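Visit report: Hrytsenko manipulation lab, Cosivberg
14/05/2018

We went to Cosivberg to look at the software side of the Hrytsenko picking work, with a view to replacing parts of our own planner at Jallside. The visit took one day. The morning was spent on perception and calibration, the afternoon on planning and the logging tools. Hardware was not on the agenda and I took few notes on it.

The lab runs everything on a framework they call Clandus. It is a set of separate processes passing time-stamped messages, with one process that owns the clock. Any process that receives a message older than 50 milliseconds drops it and writes a line to the log. Our own stack would try to use the old message, and we have lost a lot of hours to that. The Hrytsenko group had the same trouble in their first version and moved the check into the message layer so that module authors could not skip it.

Perception is split into 3 stages: segmentation, grasp proposal and ranking. Segmentation is trained mainly on hand-held gripper recordings. The camera sits on the tool, so the fingers are always in view, and a fixed mask removes them before the network sees the data. The mask is computed from the finger opening. If the opening value is wrong by even a small amount, a strip of finger pad leaks through and gets labeled as an object. They showed us two logs where this had happened. The fix was to interpolate the opening value to the exposure time of the camera, where the old code had used the latest value received.

Backgrounds get more attention than I expected. The group does not record on plain tabletops if it can be avoided. A printed cloth has edges and closed shapes of its own, and a segmenter trained on gray tables will happily propose a grasp on a printed leaf. Soft surfaces also bulge, so the usual step of fitting a plane and deleting everything near it fails. Clandus fits a smooth height map instead, at a coarse grid spacing, and treats objects as local departures from it. Thin items lying flat are still lost in this step. The group said so without being asked.

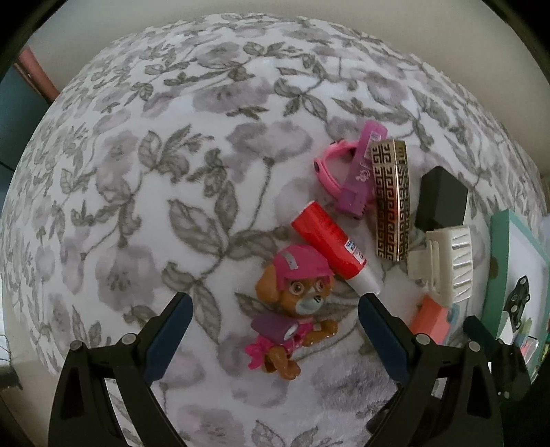
Mixed items on a floral blanket, seen from the hand-held gripper. The toy puppy lies between the finger pads.

Clutter on the right half of a view like this one is the hard part. The purple case is translucent, and depth from a stereo pair on such plastic is poor. The gold and black patterned piece beside it overlaps its edge, and the cream hair clip has a row of teeth that breaks into fragments under the default segmentation settings. The ranking stage merges fragments when their proposed grasps agree in direction. We asked how often it merges two real objects by mistake. They keep that figure per recording but had no total to give us.

The toy is easier, though its shape is a fair test for the grasp proposal code. The helmet is rounded and the pack on the back is a cylinder, so there are several good closing directions and the ranker has to pick one and stay with it. The earlier version switched between candidates on every cycle and the arm visibly hunted. They added a cost for changing target, which decays over time. It is a crude fix and it works well enough that we plan to copy it.

Planning was the weaker session. The planner samples 200 approach paths, discards those in collision and scores the rest on length and joint margin. The collision model of the gripper is a few boxes, padded generously. In tight groups this rejects grasps that a person would make without thinking. A finer model exists in a branch but slows the cycle too much to run live. The target for merging it is July. I would not plan around that date.

The replay tool was the best thing we saw. It loads a recording, runs any one module against it and shows the old and new outputs side by side on a shared time axis. Parameters can be changed while replay is paused. Each change is saved with the recording, so a second person can open it and see what was tried. Our equivalent is a folder of scripts, none of which agree on the units for finger opening.

Control got the last half hour. The force loop is conventional - a proportional term, a limit and a timeout. Closing speed is reduced when the segmenter reports low confidence, a link between the two layers that we do not have. The tuning was done by hand and is kept in one text file under version control.

Open items for Jallside:

Ask for the 3 sample recordings we were offered, with their calibration files.
Port the stale message check.
Test the height map step on our own cloth recordings before deciding on the segmenter.
Check whether the replay tool can read our log format or needs a converter.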